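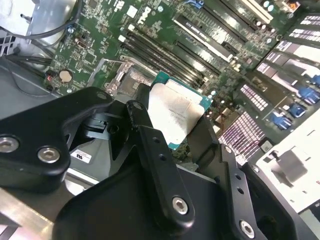
Kukville to keep its old desktops running another 2 years

June
By Kukville staff writer

Kukville will repair and upgrade the desktop computers in its library, schools and town offices this summer and put off buying new ones for two years.

The town council approved the plan last week after a short discussion. Money that had been set aside for new machines will go into parts, labor and a replacement for the aging network equipment in the basement of the town hall. Whatever is left over will be carried into next year's budget.

Most of the computers covered by the plan are ordinary office towers. They are used for email, payroll, permit records, school assignments and looking up books. A review by the town's information technology office found that the main complaint from employees was slow startup, and that most of the slow machines still had their original hard drives. Those will be swapped for solid-state drives. Many of the computers will also get more memory, and a smaller group will get a used processor of a faster grade that fits the same board.

The office said the work on a typical desktop should take 30 minutes, not counting the time needed to copy files. Processor swaps take longer and will be done on a bench at the public works building, where there is space to leave a computer open overnight for testing.

The library goes first. Its public computers on the ground floor will be taken out a row at a time, starting with the row by the front windows. The children's room will be done in the mornings before it opens. Anyone who needs to print a form or use a scanner during the work can ask at the main desk, where a staff computer will be set aside.
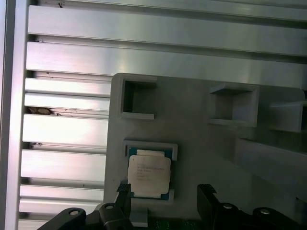

School computers will follow once classes are out. The high school business lab is near the top of the list, along with the attendance office and the front desk at each elementary school. Laptops are not part of the plan. The school district leases them under a separate contract that comes up for review next spring.

Town hall will be last. The clerk's office asked that its computers be left alone until the dog license and beach sticker rush is over, and the tax office wanted its work kept clear of the summer billing period. Both requests were worked into the schedule.

Parts will come from Safavi, an electronics reseller that already supplies the town with printers and cables. Its bid was the lowest of those received. The company tests used processors and memory before selling them and will take back any part that fails during the first year. Drives will be bought new, as the town's rules do not allow used drives in computers that hold records about residents.

Old drives will be wiped and then shredded. The town had sent its drives to a storage room at the public works building for several years with the idea of clearing them out all at once, and those will be shredded too. A truck with a shredder will come to the building and do the work on site, with a town employee present.

The council's questions were mostly about how long the machines could be expected to last after the upgrade. The information technology office said it could not promise that every computer would make it to the end of the period. Power supplies and fans are the parts most likely to go, it said, and the budget includes spares of both. A few computers that have already been repaired more than once will be retired and used for parts.

There was also a question about security. Computers that can no longer receive updates from the maker of their operating system will be moved to a different one or taken off the network. The office has been trying out a package called Grirnatus on the library catalog stations since winter. It runs on older hardware and starts straight into the catalog, with no desktop behind it. Library staff said patrons had adjusted to it without much trouble, though the larger on-screen keyboard took some getting used to and the screen goes dark sooner than people would like. That setting is being changed.

Grirnatus will not be used in the tax or clerk's offices, where the record-keeping programs need the system they have now.

Residents who spoke at the meeting were generally in favor. One asked that the town publish what it spends on each building so that the savings can be checked against the estimate. The finance office agreed to post the figures twice a year on the town website. Another resident, who works from the library several afternoons a week, asked for more electrical outlets along the back wall. The council said outlets were a building matter and passed the request on to the library.
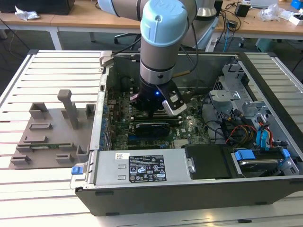 A high school teacher asked if students could take part in the work. The information technology office said it would be glad to have students in the lab during the school portion, but that computers from town hall and the school attendance office would have to be handled by employees only. Up to 20 students from the computer repair elective could help in July, mostly by cleaning cases, checking cables and installing memory. They would be given credit toward the district's work experience requirement. A sign-up sheet will be left in the main office before the end of the term, and students who have not taken the elective can put their names on a waiting list.

The teacher also asked for a few of the retired machines to be kept back for class use. Students now practice on whatever is brought in from home, which means that no two of them are working on the same model and the lesson has to stop while someone hunts for the right screw or the right cable. The council had no objection. The machines will be handed over without drives.

Not all of the discussion was friendly to the plan. One council member voted against it, saying the town had put off the purchase once before and would end up having to replace everything in a single expensive year. The member asked for a schedule that would replace a share of the computers every year, beginning with the oldest. The information technology office said it would draw one up and bring it back in the fall, and that it had no quarrel with the idea. Prices for new desktops have moved around a good deal lately, it said, and a steady yearly order would be easier to plan for.

The office will also keep a log of every repair so that the fall report can show which models have held up and which have not. Until now repairs were noted on paper slips taped inside the case or not noted at all. Slips found during the summer work will be copied into the new log before the computers go back to their desks.

Employees are being asked to save their files to the shared drive before their computer is collected and to take down anything taped to the case or the monitor that they want to keep. Passwords should not be left on notes. A loaner will be provided for anyone whose computer is going to be gone for more than a day. Employees with special equipment, such as the label printer in the clerk's office or the large-format scanner in the engineering office, should call ahead so that it can be tested when the computer comes back.

The town will hold a collection for household electronics at the public works building once the library work is done. Residents may bring computers, monitors, keyboards, phones and small printers. Televisions, microwaves and anything containing a refrigerant will be turned away and should go to the transfer station during its regular hours. There is no charge for computers. Monitors of the older glass-tube kind carry a small fee, payable by check or exact cash at the gate.

People dropping off a computer may ask to have the drive taken out and handed back to them or have it added to the town's shredding. Batteries should be removed from laptops if they come out easily. If a battery is swollen, the laptop should be left in the car and pointed out to the attendant.
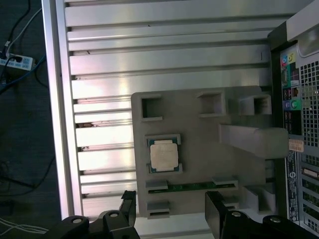

TROSPORT, June – The city of Trosport is looking at a similar step for its own offices and has asked Kukville for a copy of its bid documents.

Trosport bought most of its computers in one order when its new city hall opened, and they are now all reaching the same age together. The city manager's office said it was still weighing repairs against a new lease and had not set a date for a decision. The fire and police departments have their own equipment budgets and would not be affected either way.

The two communities already share a salt shed and an animal control officer, and the manager's office said buying drives together might bring the price down for both. Kukville's information technology office said it was open to the idea but would not hold up its summer schedule to wait for it.

A public hearing on the Trosport budget, including the computer line, will be held later this month in the council chamber at 7 p.m. Written comments can be left at the front counter until noon that day.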